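About Curnik

Home
About us
What we do
Sites
Careers
Contact

Curnik records people doing ordinary jobs with their hands so that robots can learn to do them. We make demonstration sets for companies and university labs that build robot arms, and we run a small amount of remote-control work for customers who already have an arm in place.

We started in a rented unit in Vornanmont with one arm and a secondhand kitchen bench. The first jobs were all remote control. An operator sat behind a screen, moved a pair of handles, and the arm on the other side copied the movement. It worked, but it was slow. A task that takes a person four seconds with their own hand could take 40 with the handles, and new operators needed a lot of practice before their recordings were any use to a customer.

Most of our work is now done with hand-held grippers. The operator carries the gripper by its handle, opens and closes it, and does the task at close to normal speed. The camera on the gripper records what the fingers are doing and what is near them. No arm is needed in the room, so we can work in places where an arm would never fit or would take half a day to set up.

What we do

Hand-held demonstrations. This is the larger part of the business. A customer sends us a task list, we agree on what counts as finished for each task, and our operators record it as many times as the order calls for. Common requests are picking up and placing bottles and cups, sorting packets, opening drawers, wiping surfaces, folding cloth and clearing tables. A usual first order is 500 good demonstrations of a single task. We don't charge for the ones we throw out.

Remote-control demonstrations. Some tasks need to be recorded on the customer's own arm. The arm may have a different reach, or the customer may want the joint readings as well as the picture. We keep two remote-control stations at Vornanmont and can send operators to a customer's site for longer jobs.

Guiding by hand. For simple fixed motions we can also teach an arm by taking hold of it and moving it through the path. It is an old method and it suits jobs where the part is always in the same spot. We will tell you if we think that is all you need.

Checking and labelling. Every demonstration is watched through by someone other than the person who made it. The checker marks where the grasp starts, where it ends, and whether the task was done as agreed. Slips and second tries are marked as well. Some customers want those left in and some want them out, so we keep them in a separate folder until we are told.

How a session runs

Operators work in blocks of 20 minutes and then swap with the checker. A gripper is not heavy, but holding any tool out in front of you gets tiring, and tired operators start to take shortcuts that show up in the recordings.

Before the first take the operator opens and closes the gripper fully a few times so the finger width can be read. Then the objects are set out. We shift them between takes, change which way labels face, and add other things to the table that have nothing to do with the task. A robot trained only on a bare table tends to struggle with a full one. The same goes for rooms. We ask to use meeting rooms, lunch rooms, storerooms and workshops, and we leave the furniture where it is.

The instructions we give operators are short:

Move at the pace you would normally use.
Come at the object from a different side each time.
Close until it is held, then stop closing.
If you drop it, pick it up and keep going.
Keep your other hand out of view unless the task needs two.
Say "done" at the end and hold still for a second.

Bottles

Bottles get their own training day. They are in nearly every order we take, and they are harder than they look. Clear plastic picks up highlights from overhead lights, and the shape changes from base to shoulder, so a grip that holds well at one height can slide at another. A grip low down leaves the cap free for a second gripper, but the bottle can tip if the fingers are not level. A grip at the neck is steadier for pouring and worse for setting down in a tight space. We record low, middle and neck grips as separate groups and keep a tally of each, so the customer can see how the set is balanced.

Our fingers are soft and ribbed and they bend around what they hold. We print replacement fingers ourselves and change them when the ribs begin to tear. The colour makes no difference to the grip, but a strong colour is easier for checkers to follow on screen.
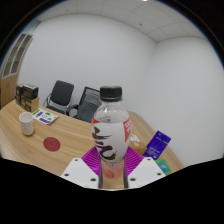 Bottle work on a meeting room table: a low grip, with the cap left clear.

Our sites

Vornanmont is the main site. It has the remote-control stations, the print room, a practice kitchen and the office.

Navaratnam is a smaller site with three recording rooms and most of our checking staff. It opened in June to take on orders that Vornanmont had no room for. There is street parking only, and visitors should come to the side door.

We also record on location. Customers have had us in a pharmacy storeroom, a school canteen and the back of a dry cleaner's.

Nandow

Nandow is the name of our shared object library. It holds 510 household and workplace items, each with a number, a weight and a note on how it behaves in a gripper. Customers can choose objects from the list or send their own. Anything that is sent to us is added to a separate shelf and returned when the job is finished. Food and drink containers are replaced when their labels wear.

Privacy

We get written permission from the owner or manager before recording on any premises, and we put a sign on the door while we are working. Recordings that catch a face, a screen or private papers are blurred or deleted before they leave our office. Operators are paid by the hour and not by the number of takes.

Working with us

You don't need a finished task list to get in touch. Tell us what arm and gripper you use, what you want it to do, and what the place looks like where it will be doing it. We usually suggest a small trial set first, which you can train on before deciding about the rest.

We hire operators at both sites through the year. No background in robotics is needed. Training is paid, and most people are recording usable work by the end of their first week. Left-handed operators are especially welcome, as we are always short of them.

Open 8 am to 5 pm. Visits to Vornanmont and Navaratnam are by appointment through the contact page.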